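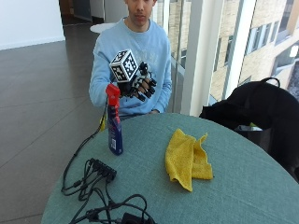
At the table, with a red-topped spray bottle close by.

Pepper paste gets its own weekend in Bragança

If you like your food with a bit of a kick, clear some space in your fridge. The first Bragança Pepper Paste Weekend is coming in September, and the list of things to taste is already making us hungry!

The idea came from Mafalda Henriques, who has been making massa de pimentão, the salty red pepper paste that goes into so much Portuguese cooking, since she was tall enough to reach her grandmother's counter. She will be salting, draining and grinding peppers in the covered market from 10 a.m., and anyone can pull up a stool and join in. The market has ordered 2,000 pounds of sweet red peppers for the weekend, so there should be plenty to go around.

Her method is wonderfully plain. The peppers are split, seeded and flattened, then layered with coarse salt and left under a weight for several days. After that the salt is brushed off, the skins are peeled if you feel like it, and everything goes through the grinder with garlic and enough olive oil to cover. "Don't rinse them," she says. "People always want to rinse them! You wash the flavor down the sink." (She will have trays at every stage, so you won't have to wait days to see how it ends.)

Sérgio Correia, who cooks at Lallia, is taking over the grill in the afternoon. He plans to rub the paste on pork shoulder, stir it into clams with a splash of white wine, and spread it on thick toast with a fried egg on top. That last one is what he eats at home after a late shift, and it sounds like the best thing on the board. He is also bringing a hotter version made with dried chilies and a little vinegar, which he says is great with grilled sardines and even better the next morning with potatoes.

Visitors from Gremholm, where they do marvelous things with pickled fish, are setting up a stall as well. Their cooks have been trying the paste on herring and dark rye bread, and we can't wait to find out how that tastes.

Tastings are free. The hands-on class has 90 places, and each person goes home with a 200-gram jar and a recipe card. Sign-up is at the Workside desk by the market's side entrance, open until 6 p.m. Bring an apron and wear something you don't mind staining, as the red does get everywhere. Jars will be on sale both days, along with strings of dried peppers and the coarse salt Mafalda uses.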